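Beddoe Bridge shuts to all traffic for 28 nights from February

Issued by: Gemma Tindall, Clenholm Roads and Travel press desk
February

Drivers, bus passengers and anyone on a bike should plan for changes to journeys in and out of Clenholm town centre this month, as Beddoe Bridge closes overnight for resurfacing, new joints and repairs to the parapet on the upstream side.

The bridge will be shut from 8pm until 6am for 28 nights. Open as normal during the day. A 20mph limit stays on all the time, day and night, from the mini roundabout at Tanyard Lane to the top of Chapel Rise.

Work is being carried out by Fanden, the main contractor, with Tretik doing the traffic signals and the temporary signs. Both firms worked on the Station Approach scheme last year so many residents will recognise the vans.

Beddoe Bridge was first opened in 1786 and widened twice. It is a listed structure, and that has shaped most of what follows – the stone has to match, the lime mortar can't go in during a hard frost, and heavy plant is kept to one side of the deck at any one time. A spell of very cold weather would mean nights added on at the end. Signs will be changed if so and the dates on the council travel page updated by noon.

Diversion for cars and light vans

Traffic heading into town from the Fanleigh side will be sent left at Tanyard Lane, along Mill Road, over the new bridge at Weir End and back along Quay Street. Outbound traffic does the same in reverse, except that Quay Street is one way between the post office and the Corn Hall, so outbound vehicles must use Priory Street instead. Please do not follow the car in front. Follow the yellow signs with the black diamond.

The right turn from Priory Street into Mill Road, normally banned, will be allowed during closure hours only. Temporary lights there from 7.30pm. The ban comes back at 6am sharp and the camera is live.

Allow an extra ten minutes. More on match evenings.

Lorries

Nothing over 7.5 tonnes may use the Mill Road diversion. The railway arch is low and was struck twice last winter. Lorries must stay on the bypass and come in from the north at Hatch Cross. Drivers delivering to the shops on Chapel Rise can book a slot with the site office, before 4pm on the day, and will be brought in by a banksman from the town side. No slot, no entry. Sorry, but there isn't the room to turn anything round once it's past the barrier.

Buses

The 873 will not cross the bridge after 7.50pm. It will run from the Corn Hall to Weir End and then pick up its usual route at Fanleigh Green, missing out Chapel Rise (both stops), Beddoe Bridge and Tanyard Lane. A shuttle minibus will link the missed stops with Weir End every half an hour until 11.15pm. Free to anyone with a valid 873 ticket, pass or return half. The minibus has a ramp and one wheelchair space.

The last 873 from the Corn Hall leaves at 10.55pm instead of 11.05pm. That has caught people out before so please check it.

The school buses are not affected, nor is the morning service. The first 873 inbound crosses the bridge at 6.12am as usual.

Walking and cycling

A footway on the downstream side stays open at all times for people on foot, apart from four nights when the joints are being cut and the deck has to be fully clear. Those nights will be posted at both ends of the bridge at least 48 hours ahead. On those nights pedestrians can use the shuttle minibus free of charge, no ticket needed.

Cyclists will have to get off and walk. The path is narrow, 1.4 metres at the pinch point by the lamp standard, and there will be people coming the other way with pushchairs and dogs. Dismount signs are up at each end. The river path under the bridge is closed from dusk.

Parking

Bays on Mill Road between the bakery and the scout hut are suspended from 6pm to 6.30am. Vehicles left there will be moved to the nearest free street, and a note left on the lamp post with where its gone. No charge for the first move. Residents with a Zone C permit can park in Zone D or in the Weir End car park for the length of the works, just leave the permit showing.

The Weir End car park has 100 spaces and will be free from 5pm for everybody while the bridge is shut. Height barrier remains at 2.1 metres.

What people are saying

Ifor Pritchard, highways manager for Clenholm, said: "We know it's a pain. It's the main way into town and there's no good month for it. Doing it at night costs more and takes longer but it keeps the shops open and gets people to work. We'd ask people to be patient with the lads on the barriers, they didn't pick the hours."

Siiri Kuusisto, site engineer at Fanden, said the noisiest jobs would be finished early in the shift. "Breaking out the old surface is loud and there is no quiet way to do it. We will stop the breakers by 11pm each night. After that it is mostly laying, rolling and handwork on the stone. Reversing alarms will be the softer type."

Vratislav Kubíček, who is leading on signals for Tretik, said the temporary lights at Priory Street would change their timings with the queue. "If nobody is waiting on one arm it will not sit there on green. We'll be watching it for the first three nights and will adjust on the spot."

Iolo Kemeys, chair of the Chapel Rise traders, said: "Most of us shut at half five so days are what matter. The takeaways and the pub are the ones who'll feel it. They are open. You can walk to them. Please do."

Drop-in session

Plans of the works and the diversion maps can be seen at Clenholm Library, upstairs, from 2pm until 7pm on the day before the closure begins. Staff from the council and both contractors will be there. Large print maps on request. There is a lift, round the side by the book return.

Large print copies can also be posted out. Ring the travel line and leave an address.

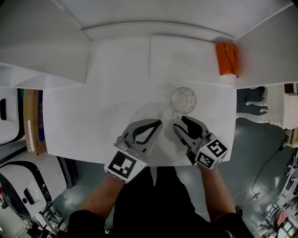
Emergency access

Fire, ambulance and police will be let through at all times. A running lane is kept clear on the deck and the barriers can be opened from either end. On the four full closure nights emergency vehicles will go by Weir End and an extra ambulance will be placed on the Fanleigh side from 8pm.

Carers and district nurses visiting homes on Chapel Rise should give their vehicle details to the site office beforehand. They will be waved through on the town side. Same goes for anyone with a hospital appointment who needs collecting by patient transport.

Bins and deliveries

Bin rounds on Chapel Rise and Tanyard Lane will start at 6.30am, so an hour earlier than normal. Bins out the night before please, and tucked in against the wall, not on the kerb. Garden waste is unchanged.

Parcel firms have been sent the closure hours. Whether the sat navs will know is another matter and residents expecting something in the evening may want to ring ahead.

After the works

The surface should last fifteen years. New white lines go down in the final two nights and need dry weather. The 20mph limit comes off once the lines are in and the cones are cleared. Loose chippings possible for a few days after, take it steady on two wheels.

There will be a further short job in the summer to repoint the piers from a pontoon. That one does not need the road shut. River users will be told separately by the harbour office.

Contact

Travel line: open 8am to 6pm, with a recorded update from 6pm.
Site office: in the cabin at the bottom of Chapel Rise, manned all through the closure hours. Knock hard, the heater's loud.
Out of hours problems with lights or signs: use the number on the yellow board at each barrier and quote the board number.

Notes to editors

Beddoe Bridge carries the main road between Clenholm and Fanleigh over the river. It's last full resurfacing was before the Weir End bridge was built.

Interviews with Ifor Pritchard can be arranged through the press desk, mornings best. Media wanting to visit the site must book, bring boots and a hi-vis and be on the town side by 7.45pm. No filming from the deck on the joint cutting nights.

Diversion map available as a separate file from Gemma Tindall at the press desk.

ENDS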